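Section 11: Setting up the two-arm table for an open day

This section covers the table display used at the Tosthorpe open day in March. It is written for the person running the table and one helper. For the Mekton control box, see Section 9. For the Climetach lighting stand, see Section 12.

11.1 Before the doors open

1. Wipe the white tabletop and leave it bare.
2. Switch on the control box and wait for both arms to finish their start-up check. Allow 120 seconds.
3. Load programme 681 (cup and plate). Programme 723 is the longer version and should be kept for booked groups.
4. Place the plate on the left side of the table, well back from the arms.
5. Stand the cup upright near the front, between the two grippers.

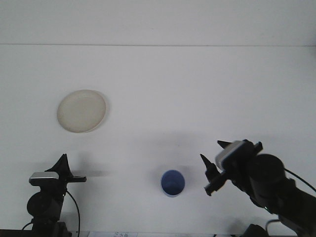
6. Run the programme once at half speed with no visitors at the table.
7. Set the speed back to normal and press Hold. The arms stay where they are until you press Run.

Note: If the plate has been moved, put it back before pressing Run. The programme does not search for it.

Caution: Keep hands off the tabletop whenever Run is lit. Press Hold first, then reach in.

11.2 During the demonstration

Tsegereda Tamiru wrote the running order below after the first morning at Tosthorpe. Other sites may change the talk but should keep the order of the steps.

1. Ask visitors to stand behind the floor tape. Small children can come to the front of the group but not past the tape.
2. Say what is going to happen before you press Run. Two or three sentences will do.
3. Press Run. Stop talking while the arms are moving, as most people would sooner watch.
4. When the programme ends, press Hold and take questions.
5. For the second part, take the cup away and leave the plate where it is. Select Slow Reach from the menu.

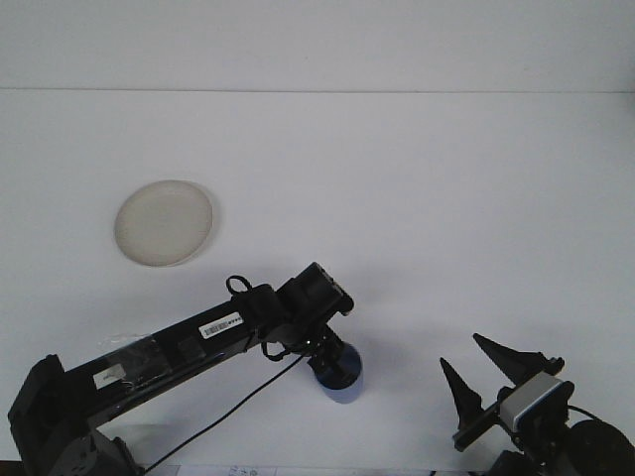

Slow Reach moves one arm at a time, so it suits visitors who want a closer look at the joints. It can be repeated as often as you like. Check between runs that the cables still hang freely and have not caught on a joint.

Caution: Do not lift or turn an arm by hand while the power is on. If an arm stops part-way, press Hold, ask the group to step back and follow the restart steps in the Chien arm handbook.

11.3 Between groups

1. Leave the arms on Hold.
2. Check the plate position again.
3. Write any stops or faults on the day sheet, with the time.

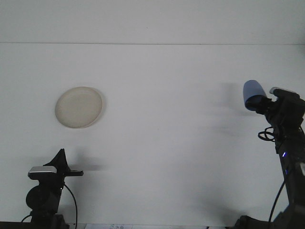
Can a visitor press the Run button?
Visitors may press it if the helper is standing beside them and the person running the table has said the tabletop is clear. Hold stays with the person running the table at all times.

11.4 Closing down

1. Select Park and wait for both arms to stop.
2. Switch off the control box at the front, then at the wall.
3. Put the cup and plate back in the kit box and hand in the day sheet.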